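Safety > Hand Tools and Grippers > Inspection Records

Hand-Held Gripper Inspection Checklist
Unit: Nesstead bench gripper, station 6
Inspected by: Ese Bako
Reviewed by: Ilango Poduval
Reason for inspection: dropped-part report submitted in July by Thulani Fourie

1. Finger pads — FAIL
Both pads are worn and frayed. Thin grayish material has lifted near the top of each pad. The pads shall be replaced as a pair.

2. Exposed wire — FAIL
Small wire ends protrude from both pads, at the side and at the lower end. Puncture hazard to the operator and to soft parts such as the yellow ring. Do not trim the wire in place.
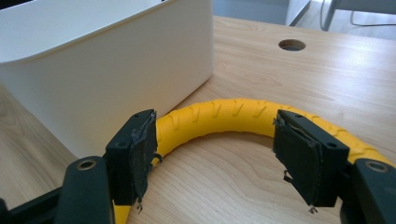 3. Arms and pivots — PASS
Slight scuffs on the arms. Brass-colored bushings are seated and no play was felt by hand.

4. Finger mounting blocks — PASS WITH COMMENT
Block screws were checked for torque. Kavitha Suvarna asks that the values be entered on the sheet at the next inspection. The previous sheet left this line blank.

5. Closing action — FAIL
The reported fault was reproduced. In 16 test grips, the part slipped six times. Slipping occurred mainly when the part was lifted by its edge.

6. Work surface — PASS
Desk surface is sound. The white container may remain at the station.
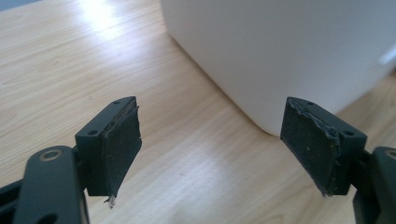

Item 1, pad condition. Upper edge of the right pad frayed; torn fragment at the bottom corner of the left pad.

Disposition
Unit is removed from service until items 1, 2 and 5 are closed. Return to use requires the signature of the area supervisor — verbal release is not accepted.

Related records
Wotus Feeder: Guard Interlock Fault
Kandasamy Cell 11: Emergency Stop Test
Pad Replacement Procedure

Contact Safety Office | Copyright Clinirport | Back to top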